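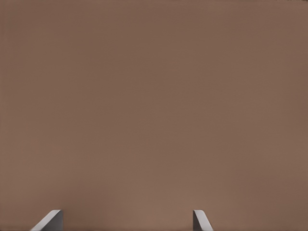 Attachment 1: plain brown surface, even light

Ticket 2594, Irnenar Host Support
Opened 8 May 2026
Listing: Dultitden Cabin, sleeps four, pets OK
Status: waiting on host

Hi again! So the calendar sync is still acting up. I blocked off the last week of May for my own family on Idix, and your site is still showing those nights as open (I got a booking request for two of them this morning, which I had to turn down, and I really don't want that to hurt my response score).

What I've tried so far: took the calendar link out and pasted it back in, logged out everywhere, switched browsers. I also hit the refresh button and waited nearly 90 minutes. Nothing!

One more thing, the cleaning fee went back to the old amount after I saved the pet rules. I fixed it twice and it held the second time, so maybe ignore that one.

Update: okay, I found a second calendar link from when Verschueren was managing the place for me. I deleted it and two of the blocked nights showed up right away. The other five are still open. Do I need to wait, or can you push it from your end?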